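Wieder da, seit gestern Abend halb elf. Koffer noch zu, Wäsche egal. Schreib das jetzt schnell runter, sonst wird es wieder nix.

Also Austausch, Teil zwei — diesmal waren wir dran mit Hinfahren. 16 Schüler, 3 Lehrkräfte, ein Bus, der in Clondosetti erstmal an der falschen Schule gehalten hat. Razia Hayat hat uns dann per Telefon durch den halben Ort gelotst. Die Gastfamilien standen schon auf dem Parkplatz, mit Schildern und Kuchen. Meine Gruppe plötzlich ganz still. Nach zehn Minuten nicht mehr.
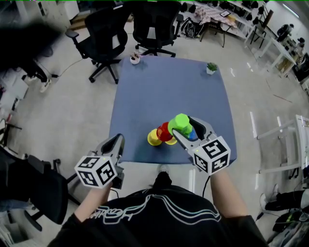 Buntes Plastikspielzeug auf blauem Tuch

Unterricht ab acht, ging erstaunlich gut. Die meisten haben in Mathe mehr verstanden als in Englisch, weil da alle so schnell reden. Arsalan Durrani hat mit beiden Gruppen ein kleines Theaterstück geprobt, halb deutsch halb englisch, Titel »Ellen«. Text konnte am Ende kaum einer, gelacht wurde trotzdem. Die Aufführung war in der Aula, 105 Stühle und hinten standen noch welche.

Dann der Ausflug nach Tretis. Regen. Und zwar den gazen Tag. Schuhe durch, Stimmung komischerweise super. 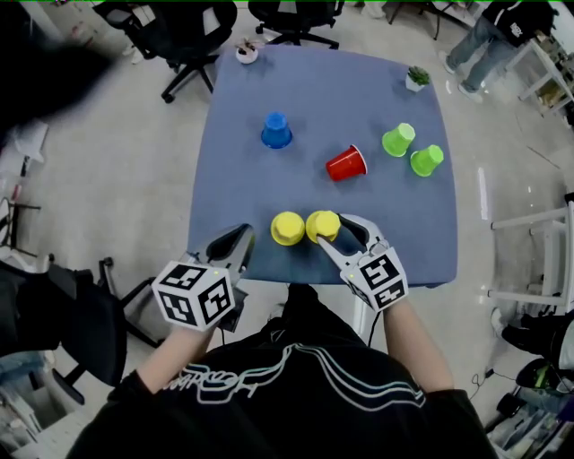 Was ich nächstes mal anders machen würde: weniger Programm am Nachmittag. Die waren abends platt und wollten eigentlich nur mit ihren Gastgeschwistern in der Küche sitzen. Sollen sie doch. Da lernen sie eh am meisten.

Abschied war schlimm, viel Geheule, auch bei Amna Arain und mir. Gegenbesuch im Dezember, Gastfamilien suche ich ab sofort — bitte meldet euch, auch wenn ihr nur ein Klappsofa habt. Fotos von der Aufführung kommen noch, muss erst die Einverständniszettel sortieren.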